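Brondaner Ledger Desk
Bookkeeping and asset records for small firms that own a lot of stuff

Version notes updated 2019-07-22

If you run a small business with a van, a couple of ovens, a shop full of fixtures or a barn full of implements, you already know that the hardest part of the books isn't sales. Sales mostly take care of themselves. It's the things you bought three winters ago, what you paid for them, how much you've written off, and what happens to the numbers when one of them gets traded in on something newer. Ledger Desk was built around that part first, and everything else in it grew up from there.

We think it's a lovely piece of software (we would, we use it every day to run our own office in Nadthorpe), so let us take you through it properly.

The asset register

Every item you own gets its own card. On the card go the purchase date, the price, the date you started using it, the serial number if there is one, where it's kept, and the name of whoever sold it to you. You can attach the invoice as a scan, and you can attach photographs too, which insurers tend to like.

From there the card does its own arithmetic. Pick a method and a life, and the schedule fills in to the last month. Change your mind before you close the year and the whole schedule redraws itself. After you close the year it locks, and you'll need the owner password to open it again. We had long arguments about that lock! The people who keep books for other people all wanted it, and they were right.

You can keep two schedules side by side on one card, one for your own management figures and one for the return. Plenty of owners have never seen these next to each other before, and it can be a real eye-opener. A machine that looks like it has years left in your own books may be down to nothing on the other side, so the day you sell it there's a gain to deal with. The Sale Preview button shows you that gain before you shake hands with anyone.

Items and bundles

Not everything deserves a card of its own. Chairs, hand tools, crockery, small lamps – you can put these in a bundle, give the bundle one price and one date, and take pieces out of it later as they break or get sold. Bundles used to hold 800 lines. They now hold 900, thanks to a catering supplier who kept bumping into the old limit and wrote us very polite letters.
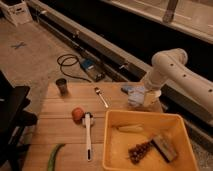
Cup, spoon and blue cloth on a wooden tabletop.

When you take a piece out of a bundle, Ledger Desk works out its share of the cost and writes the entry for you. You can spread the cost evenly or give each line its own value. Even is quicker and fine for most things. If one line cost much more than its neighbors, give it its own value or move it to a card.

Year-end pack

This is my favorite part, and I'll try not to go on too long. Press one button and you get the pack: opening balances, additions, disposals, the charge for the year, closing balances, and a list of anything that looks odd. By odd we mean a disposal with no sale price, an item with no start date, two cards with the same serial number, that kind of thing. The list is written in plain sentences, so you can work through it with a cup of coffee and a pen.

Your accountant gets the same pack as a spreadsheet with the formulas left in. So many programs hand over a page of dead numbers, and then somebody has to type them all in again. Ours can be checked cell by cell.

If your year ends in December, do a trial run a month or so ahead. The trial pack changes nothing in your books and you can make as many as you like. It's also a very good moment to look at whether that purchase you've been putting off belongs in this year or the next, and to talk it over with whoever prepares your return. Ledger Desk will show you both versions. It won't tell you which to choose, and tax rules move around, so please do have that talk.

Working with the Prestum importer

Coming from spreadsheets? The Prestum importer is included. It reads your columns, guesses what each one is, and asks you to confirm before anything gets saved. It copes with dates written in a mixture of styles, and with prices that have notes typed after them ("incl. delivery", "paid half"). The notes go into the comment field so nothing gets lost.

Thanasis Andreadis wrote most of the importer and still answers the harder support questions about it himself. If your file is a real tangle, send it in and he'll have a look. He enjoys the tangled ones.

What's new in this version

– Larger bundles, as above
– Sale Preview now handles part exchange, with the trade-in value shown on its own line
– Schedules can start mid-month
– Location names can be changed in one place and update on every card
– Faster printing of long registers
– Fixed: the comment field dropped its last line when exported

What you need

A reasonably recent Windows or Mac computer and a screen wide enough to see 12 columns at once. Smaller screens work, you'll just scroll a bit more. Your records are kept on your own machine, and backups go wherever you point them.

Each license covers 3 users in the same business. Bookkeepers who look after several clients should ask for the practice license, which keeps every client's books in a separate file with its own password.

Setup and training

Most owners set themselves up from the printed guide. For those who'd like company, Kyriakidis Bookkeeping offers setup sessions by phone and in person, and they know the program inside out – they were testing it back when the register was a single screen with no colors. Have your last closed balance sheet and your list of equipment at hand before the session.

Support is by email and telephone during office hours. Please give the version number when you write. You'll find it under Help, on the bottom line.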